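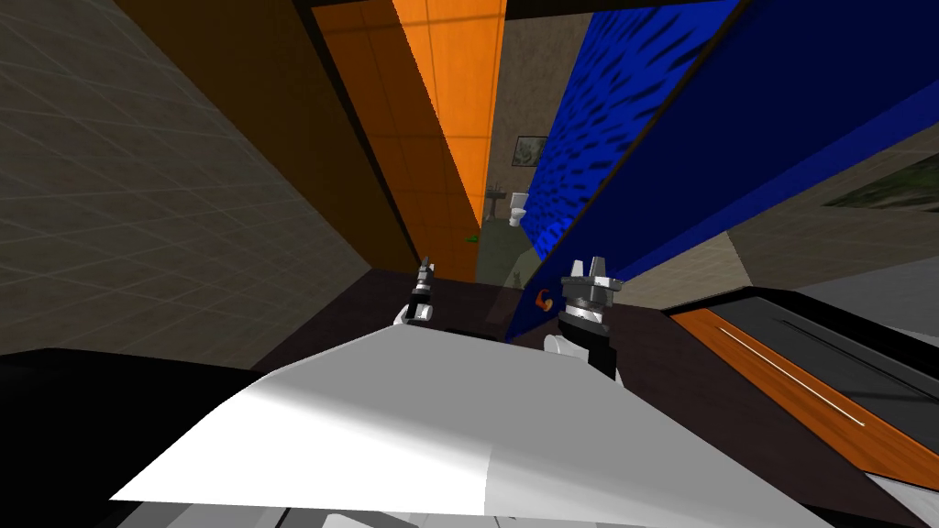

porchlight_trukthorpe
Community member, Small Town Rules & Zoning board
Posted 6/11/20

Parking rule is about to sink our yarn and mending shop, can we ask for a variance?

Hi all! My sister and I have signed a letter of intent on the old feed store on Vutberg Street in Trukthorpe and we are so excited about it. Big front windows, original counter, a back room that would be perfect for classes. The whole building is 2,307 square feet, and the seller (a little family company called Vahidi Holdings) has been lovely to deal with.

Then I went to the town office to pick up the change of use form, and the clerk handed me the parking table too. Feed stores are listed under "bulk retail" and needed hardly any parking. Yarn and classes put us under "retail with assembly," and by her math we need 17 spaces. The lot has nine, maybe ten if everybody drives something small!

There's on-street parking on both sides, and it's wide open most afternoons. The town lot behind the library is a short walk away. Neither one counts, according to the handout.

So what do we do? Is this a variance, or something else? Does it hurt us that we haven't closed on the building yet? I really want to get this right the first time. I've read the ordinance twice now and I kind of love it, but I don't understand it. 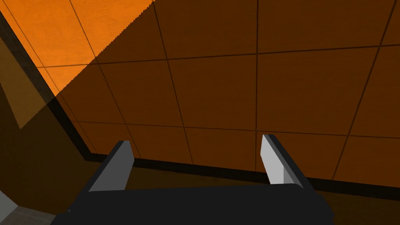 Open gripper pointed toward orange tile, simulation render

oldplatmap
Top contributor

Congratulations, that sounds like a wonderful building! And please don't give up over a parking table. This is one of the most fixable problems in the whole book.

First, don't start with a variance. In most towns a variance means proving hardship, which is a tough test, and "my business needs fewer spaces than the table says" usually doesn't pass it. Look in the parking chapter for the words "reduction," "waiver," "shared parking" or "alternative compliance." A lot of ordinances let the planning board approve fewer spaces as part of ordinary site plan review, with no hardship test at all. It's often tucked in at the very end, after the pages on striping and snow storage, so it's easy to miss even on a second read.

Second, question the category. "Retail with assembly" was probably written for places where a crowd shows up at once. If your classes are small and in the evening, after the shop closes, ask in writing whether the code officer would treat the front as plain retail and figure the classroom separately. You might see the number drop a good deal before you've asked anybody for a favor. Get the answer in writing too. An email is fine.

Third, check whether the off-site rule is as flat as the handout makes it sound. Handouts are summaries! Where I live, leased spaces count if they are within a set walking distance, and ours says up to 200 feet from the lot line. Yours may say something different or nothing. A church, a dentist, a lodge hall – anyone with an empty lot at the hours you need – can sign a simple shared use agreement.

As for not owning it yet, you normally need "right, title or interest" to apply. A signed purchase contract generally does it. A letter of intent may not, so ask the clerk exactly what the board accepts. Then have whoever writes your contract make the closing depend on the approval. I can't say that one loudly enough. 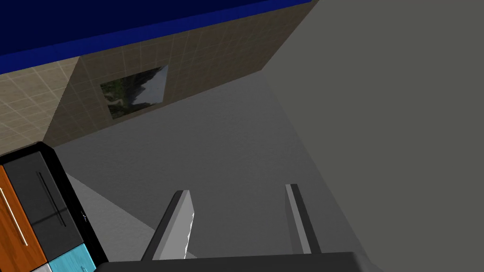 Gripper with nothing between its fingers, gray floor ahead

grandfathered_in
Member

just open it and see if they say anything. the feed store never had enough parking either and they were there forever

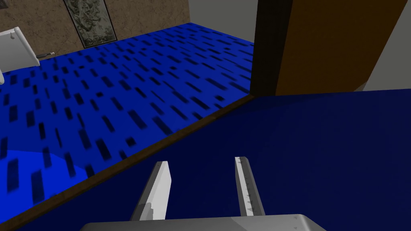 Two open fingers and a navy-blue surface, same simulation

second_reading
Member, former planning board alternate

Please don't just open it. A change of use without approval can mean a stop order and daily fines, and it puts the board in a bad mood when you do finally come in.

I agree with nearly everything oldplatmap wrote and would add a parking count. Ours was in Zodenholm, for a pottery studio with almost the same problem, and the applicants did the count themselves! They walked the block at the same hours for two weeks in October, wrote down the open spaces on a plain sheet, and brought it to the meeting. It made the evening so much easier. We had something to talk about besides everybody's feelings about parking.

Other things that went over well:

A sketch of the lot, to scale, with the spaces drawn in and the accessible one marked
A class schedule with a maximum number of students
A bike rack (cheap, and our ordinance gave credit for it)
A short note from the neighbor on each side

Ask for a pre-application meeting as well. Ours were free and very relaxed. You bring the sketch, staff tells you which section you're really under, and you find out what's missing while there's still time to fix it. Check the filing deadline while you're there, as it can fall weeks ahead of the hearing.

Good luck, and do come back and post the result. I want to hear about those front windows!

porchlight_trukthorpe
Community member, Small Town Rules & Zoning board

Thank you!! Found it – the reduction section is on the last page of the parking chapter, right behind snow storage. It says "planning board may" and doesn't mention hardship anywhere. Calling about the pre-application meeting in the morning, and asking about the contract wording too.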